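Workshop notebook — March, fixed assets case, second go

Started 9.15. Register file open, ledger file open, tea gone cold already.

Where we are. The Ronesow case is meant to be ready for the second years after Easter. It is a fixed asset register that doesn't agree to the nominal ledger and they have to find out why. Register exported from Clustia as a flat file, 548 lines. Ledger is the trial balance plus the detailed postings on cost and accumulated depreciation. Difference on net book value £2,129, register higher than ledger. We planted most of it ourselves when the case was built. The trouble is I can only explain part of it from the build notes, so some of it we planted by accident.

Opening balances agree. Checked twice, cost and depreciation seperately. So everything is in the year.

Additions per register against invoices: fine except for two, see below. Disposals are a mess. Transfers between the head office and the Ollby branch should net to nothing and they do, but only in total. By asset class they don't, somebody (me) moved a van into fixtures when the branch codes were set up. Doesn't touch the £2,129. Leave it in? It's a nice wrinkle for the stronger groups. Leave it in and put it in the tutor notes.

10.05. Policy first, then numbers. Last year we did it the other way about and lost a whole afternoon. 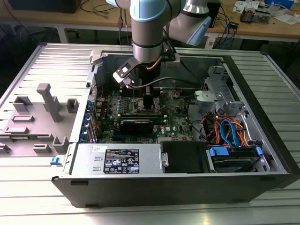
Capitalisation threshold in the case is £400 per item, and the policy wording is poor. It says "item" and never says what an item is. Students will want to argue it and they should be allowed to. Take a desktop tower lying on its side with the panel off: motherboard, processor, heatsink mount, the shell itself. All in the register on one line, one life, one rate, and I'm happy with that. Nobody sane is tracking a motherboard's useful life apart from the case it sits in. But if the firm buys a replacement processor later and it comes in under the threshold, it goes to repairs, and the old one stays in cost until the whole machine is scrapped. Put that in the tutor notes as a discussion point, with no marks hanging on it. Marks only for applying the policy consistently.

Bulk purchases are the harder bit. Ronesow bought a batch of monitors on one invoice, each one under the threshold and the invoice total well over. Register has capitalised the lot as a single line. Ledger has expensed them. That's one of the planted ones and it pushes the register higher, right direction. Depreciation on them needs to come out as well, students always forget that half. Write the model answer so both halves show.

Second addition problem: delivery charge. In the ledger as part of cost, in the register left out. Pushes the other way. Small. Not in the build notes at all, so that's accident number one. Correct treatment is the ledger's, it was needed to get the thing to the branch and ready for use. Keep it. Add to model answer.

11.20. Depreciation recalculation. Built a column next to Clustia's own charge and compared line by line. Straight line throughout, full month in month of purchase, none in month of sale. Nearly all lines agree to the penny. The ones that don't are all in one class, IT equipment, and all have the same pattern: the system has gone on charging past nil. Negative net book values. Had forgotten Clustia does that in our teaching copy if the residual field is left blank and not set to zero. Blank and zero are not the same thing to it. Wrote this on the whiteboard last year and it was wiped.

So: fill the residual field with zeros before the export is taken, or leave it as a trap? Think trap is too mean for second years. It isn't an accounting error, it's a software habit, and they'd spend the session on it and learn nothing about assets. Fix it. Re-export. Line count must still be 548 afterwards, check that before anything else.

Checked. It is. 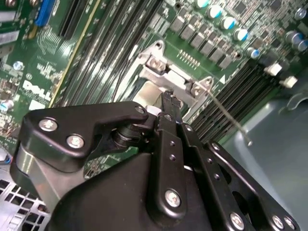
Is a fully depreciated asset still supposed to be in the register? It stays in, at cost with the same amount of accumulated depreciation against it, for as long as the business still has it and uses it. It comes out when it is sold or scrapped, and both sides come out together.

Put that near the front of the student sheet. It was the thing most asked in the drop-in last year, and half the scripts had simply deleted the nil lines because they made no difference to the net figure. They do make a difference. Cost note is wrong, accumulated depreciation note is wrong, and the disposals column has nothing to explain it.

Also want a line saying that lots of nil-value assets in daily use is a sign that the lives were too short. Change in estimate, going forward, no going back to restate. Keep it to one sentence or they'll write an essay.

12.40. Disposals, then lunch.

There are 40 disposals in the ledger for the year. Register shows fewer. The missing ones are all small office bits scrapped at Ollby when the upstairs was cleared, proceeds nil, and the branch never filled in the form. That's planted and it works well. The students have the branch emails in the pack so they can find it if they read them. If they don't read them they'll be left with an unexplained balance and that's a lesson too.

Then one going the other way. An asset traded in, part exchange against a new one. Register removes the old asset and puts the new one in at the cash paid. Ledger puts it in at full price and runs the allowance through the disposal account. Ledger is right. Don't remember planting this. Not in the build notes. Accident number two. It's a good one though, really good, better than some that we meant.

Profit or loss on that one: do in full in model answer. Allowance less net book value at date of trade in. Show the depreciation up to the month before, not up to the year end. I got this wrong first time through this morning so they certainly will.

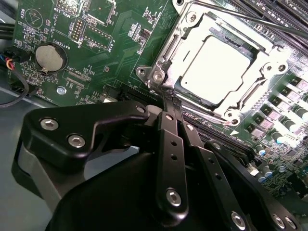

A colleague reading over the draft pack said the part exchange should come out entirely, as it needs the disposal account and the disposal account isn't taught until the week after. Fair point. Could also just move the case back a week. Asked whether the room would allow that and was told maybe. So two versions for now, A with part exchange and B without, and the difference total in B will be something other than £2,129. Must remember to change the figure on the front sheet AND in the marking grid. Last time it was changed in one and not the other.

Same colleague thought the branch emails were too long. Disagree. Real ones are longer.

14.10. Back. Worked the reconciliation top to bottom, version A:

Net book value per register
less monitors wrongly capitalised, net of their depreciation
add delivery charge left out, net of its depreciation
less assets scrapped, no form
add trade in allowance not included in cost of new asset, net of depreciation
= net book value per ledger

Comes to it exactly. First time it has closed since the case was built. Order matters for the layout only, but stick to this order in the model answer so the markers can follow it down the page.

Note for markers: some groups will start from the ledger and work up to the register. Full marks if signs are right. Some will adjust the ledger for things the ledger had right all along. Cap at half for those lines, they've found it but not understood it.

Second file, Đỗ, is meant to be the follow-on case. Different sort of business, leases half its equipment, and the register we've got mixes owned and leased with no marker between them. Haven't opened it properly since autumn. Need a column for it before anybody can do anything. Do by hand, it's short. Don't use the Clustia import, it eats the accents in the name and then the lookup fails.

15.30. Tried the import anyway. It ate the accents. Renamed by hand.

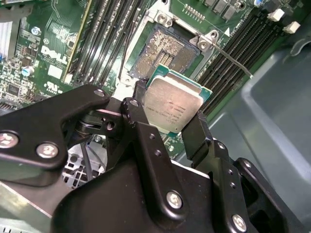
Accounting and Taxation — Practical Accounting Workshop, shared notebook

Tax side of the Ronesow case, for whoever picks it up. At the moment the pack stops at the accounts. The tax tutor wants the same register reused for capital allowances, so that students see depreciation added back and allowances worked on a different basis from the same list of assets. Agree with this. Needs:

a column for main pool or special rate, blank for the students to fill
purchase dates kept in full, month alone isn't enough if a rate changes part way through the period
the monitors. Expensed in the ledger, and the question is whether the tax follows. Leave this to the tax tutor, not guessing at it in the model answer
the van. One line, private use by the owner or not? Company, so no private use restriction in the computation, but say it clearly because they carry it over from the sole trader topic every single year

Do not put rates in the pack itself. Refer to the rate sheet handed out in the tax module. We had old rates in a case for two years runing and it caused grief.

16.00. Printed version A for a test. Page breaks awful, register header row not repeating. Fixed header row. Column for location falls off the right-hand side on portrait so landscape, and smaller type for the description column. Some of the descriptions in the register are useless ("misc equip", "as above", "chair?"). Leaving these. They're realistic and one of the scrapped items is hiding under "as above".

Still to do

front sheet figure for version B
marking grid, both versions
residual field note into the Clustia setup sheet, blank is not zero
sentence on fully depreciated assets, front of student sheet
owned / leased column for Đỗ
ask again about the room
wording of the threshold policy: leave vague, but tell tutors it's vague on purpose

Master copy saved in the shared folder under Ronesow, version A. Old export moved to the archive, don't use it, it has the negative values in. Stopping at 16.45.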